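## 4. Fitting the bumper case

Read this section before you open the Dulico pack. The bumper comes in blue, black and mint green. All three colors are the same part and go on the same way.

**You will need**

- the phone, switched off
- the bumper case
- the dry cloth from the pack
- a flat, hard surface such as a table or counter

1. Take off any old case. Peel off leftover adhesive with your fingernail, not a blade.
2. Wipe the back and sides of the phone with the dry cloth. Do the inside of the case too.
3. Hold the case with the open side toward you and find the camera cutout. Match it to the camera on the phone.
4. Slide the camera end of the phone in first, then press down the two corners at the other end.
5. Run your thumb along all four sides. The lip should sit above the glass the whole way around.

> **Note:** A new case is stiff. If the last corner will not go over, leave the case in a warm room for an hour and try again. Do not use a hair dryer.

If you are fitting cases to several phones, finish one before starting the next. Lay each phone down with its screen up when it is done, so the lip can be checked from the side.
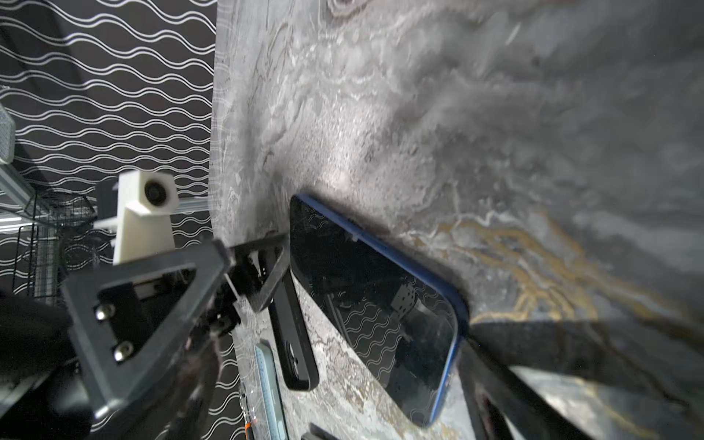

Stone and marble tops are fine to work on, but wipe them first. Grit left on the surface will scratch a camera lens if you set a bare phone on its back.

### 4.1 Checking the fit

1. Press the power and volume buttons through the case. Each one should click.
2. Plug in the charging cable. If the plug stops short, the case is not seated at the bottom edge. Go back to step 4.
3. Open the camera and take a picture of a plain wall. A dark corner in the picture means the cutout is out of line.

> **Caution:** Do not stack phones glass to glass, even with cases on.

### 4.2 Removing the case

Start at a corner next to the camera. Push the corner outward with your thumb and lift the phone. Never pull on the lip in the middle of a long side, as it may stretch and will not go back.

For a replacement case, quote part 139 and the color.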